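Putska two-arm table kit, setup notes
posted 8/26/19 by Ramiro Figueroa

Quick writeup while it's still fresh. Bought the Putska kit from Mulamach, two arms plus rail plus the software key. Manual is thin. Skips stuff. So here's the order that worked for me, second time through. First time I did it in the manual's order and had to take half of it apart.

What you need
Kit, obviously. Hex keys (the ones in the box are soft, use your own). Zip ties or hook and loop straps. A real table, bolted or heavy. Laptop with 2 free USB ports, no hub. I tried a hub. Don't.

Step 1. Rail first
Rail goes on the front edge before anything else. Snug the bolts, don't crank them yet. Slide one arm base end to end by hand. If it binds anywhere loosen the bolts, nudge, try again. Then tighten from the middle out. Manual says left to right, mine bowed a hair doing that.

Step 2. Arms
Get a second person. Keerthana Rao held while I bolted, took us maybe one coffee. Left arm on, power it alone, home it. Then the right. If both are powered and un-homed they will happily fold into each other. Ask me how I know.

Step 3. Cables
Leave slack at the wrist. More then you think. Turn the wrist by hand all the way both directions with power OFF and watch the loop. If it goes tight or catches on the camera mount, redo it. Strap it at the base, leave the loop free up top.

Step 4. Wrist cameras
Mount, plug in, open the camera page. If you see black hit refresh, it's slow to start. Run the calibration card with room lights how you'll normally have them. Changed my lights after and had to do it over.

Step 5. Table and first pick
Now put your stuff out. Start with bottles, they're forgiving. Different labels are good, move them around between runs. Keep the plates and bowls toward the back so an early bad reach doesn't drag them off. Speed at the lowest setting.

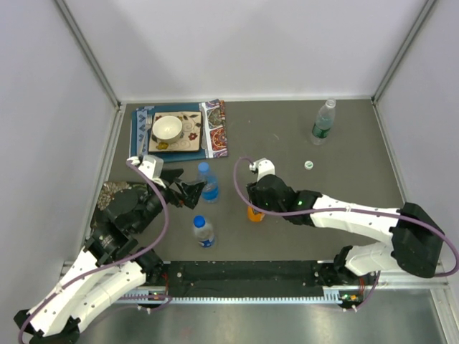

Bottle picks, both arms in over the table. Plate and bowl at the back left.

Run one arm at a time till you trust it. Then both. In the settings there's a box called "shared zone", check it, it makes one arm wait when the other is in the middle. Off by default, which seems nuts to me.

Step 6. Save your poses
Save home, save park, save one above the table. Name them somthing you'll recognize. Export to a file too. An update in the first week wiped mine, and Cherry Mae Castillo at Mulamach support said 2.1 fixes it, due September. We'll see.

If it throws errors
Error 7 = cable or port. Reseat both ends, try the other port.
Error 172 = joint limit. Not in the manual at all. Jog it back slow from the joint page, then home again. Don't just power cycle, it comes back.
Gripper clicks and won't close: finger screws too tight. Quarter turn back.

Worth it?
Paid 2,000 for mine, used, from a guy moving his shop. At that price yes. New, depends what you're doing. Arms are solid, rail is good once it's straight. Software is ok. Grippers handle bottles better than flat stuff, forks were a pain, still tuning that. Also looked at the Gritance kit, nicer manual, but one arm only and no rail.

Will add a part on dual arm handoffs when I get it going. If you have a later board rev and the homing order is different post it below and I'll update.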